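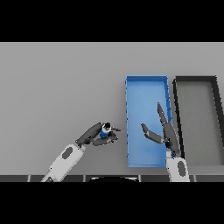
3.2 Collecting demonstrations by remote control

All demonstrations for the sorting task were recorded in the Rivas simulator, with an operator driving both arms at once through the Kanier hand-tracking interface. Wrist pose is mapped straight to the end of each arm, and finger closure is mapped to the hand with a single gain per finger. We were delighted by how quickly people picked this up. New operators needed 2 practice sessions before their recordings were good enough to keep, and several were asking for harder layouts by the end of the second.

The task is to bring a capped blue cylinder to the blue tray, using either hand or both. We gave no script for which hand should do what, and that freedom paid off wonderfully: the recordings cover far more ways of reaching and holding than our earlier scripted set (Mukdale, collected in March).
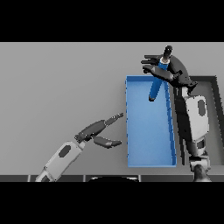
Figure 4. Teleoperated sorting in simulation. The right hand holds the cylinder over the upper end of the blue tray; the left hand is open and empty.

Each recording stores joint angles, commanded poses and the rendered head view. We kept 1846 demonstrations after removing those with tracking dropouts or long pauses. Tray placement was drawn from 7 layouts, and one of these was held out entirely for testing.

Idle-arm motion deserves a mention. Operators rarely park the arm they are not using, and we first planned to freeze it in post-processing. Leaving it in gave a much livelier policy, and a better one too: on the held-out layout, the Eltico policy trained on unedited data finished 80 percent of trials, well ahead of the frozen-arm version. Section 4 looks at where the remaining trials went wrong.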